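Since June I have been keeping a notebook with one page for every thing we must pay for before the two-arm cell can work. At Haronton we pack long boxes, and two people lift each one from the sides. Marcelino Cordeiro, who holds the purse, asked me for a budget and gave me 30 days. I started with the simulation, as it is the cheapest part and the most patient one.

My test task is simple to say: one long block on a table, two arms, one hand for each side. 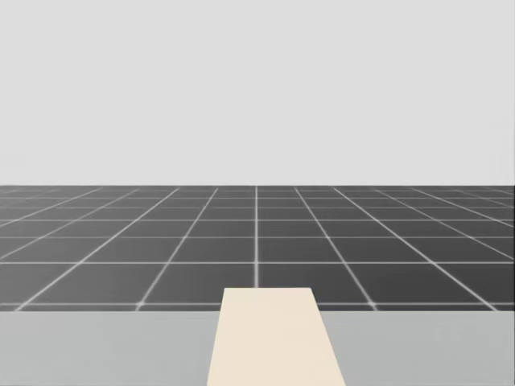
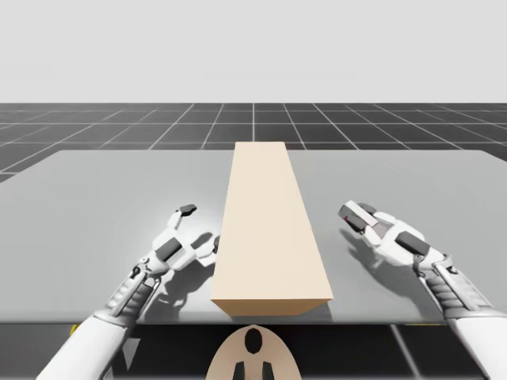 The hands in the simulator, with and without the block: 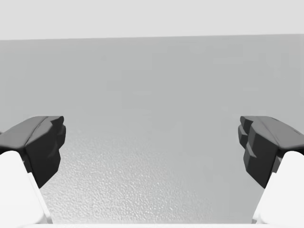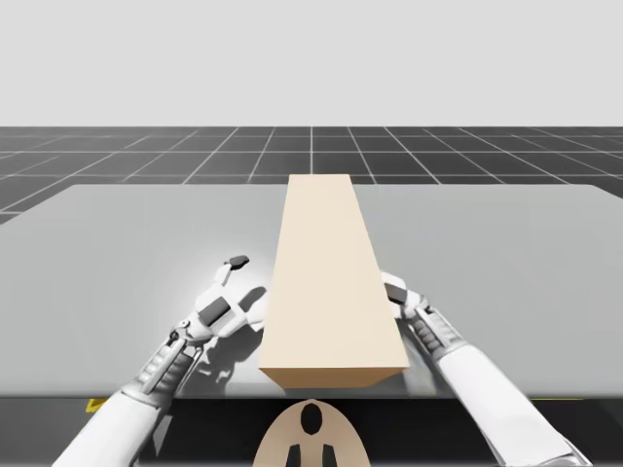 I would like to write down how the budget grew, because my first version was quite wrong and maybe another person in a small company can use it.

In the first version I wrote the price of two arms and two hands, added the freight, and felt finished. Lucimara Pacheco read it at lunch and asked where the table was. I had no table. We have many tables at work, of course, but they are packing tables and they move when you lean on them. A heavy table that can be bolted to the floor is a real item, and then the floor itself must be checked. Our building is old and the concrete near the loading door has a crack I would not trust with anything.

So now there is a page called "things under the robot". It has the table, the floor work, the electrician and a cable channel so that the forklift doesn't drive over our investment. This page is 16 per cent of the total. I had it at zero.

**Arms**

We have two offers. Granidow sells the pair with hands, controller and one year of service in one price. Prastham sells everything separately and is cheaper if you look only at the first page. When I added what Granidow already includes, the difference became small, and Prastham asks for payment in full before shipping. Granidow takes half at the order and half after the acceptance test. For a company of our size this matters more than the small difference. I had to explain to Marcelino that a cheque in June and a cheque in autumn are not the same cheque.

Peadar Keane, who did a similar purchase at his last job, told me to ask both sellers one question: how long do I wait for a replacement fingertip? Granidow answered 10 working days. Prastham answered with a brochure. I have put a spare set of fingertips in the budget anyway, for both hands, and I will not let it be removed.

**Computers and cameras**

My favourite chapter, and the one where I must be most strict with myself. I wanted a very good graphics card for the simulation. Thaís Xavier looked at my list and asked how many hours in a week I would use it. I counted – fewer than I hoped. We will rent the computing by the hour for the first months and decide later. The cameras stay in the list: one to look at the whole table, one for each wrist, and one spare. I also learned that the wrist cables are sold separately, and for this price I expected them to be gold.

**People**

This is the page I did not want to write. The arms do not program themselves, and I can't give them all my time. I put Alcides Aguiar for two days in the week, and he agreed, with the condition that his normal work is really taken from him and not only on paper. His hours are now the second largest line after the arms. Training for the packing team is a separate line. They know how the boxes behave when the cardboard is soft, and I would like them to be paid for the hours they spend telling us.

**What I cut**

The safety fence with the nice door became a light curtain and a simple barrier, after the safety adviser accepted the drawing. The second workstation is gone. The visit to the Falcão trade fair is gone also, which made me a little sad, as I had already looked at the hotel.

The notebook has 57 lines now. Marcelino wants it on one page, so this evening I am grouping them, and I have a disagreement with myself about where to put the shipping insurance. Lucimara says under freight. I had it under arms, but I will probably move it.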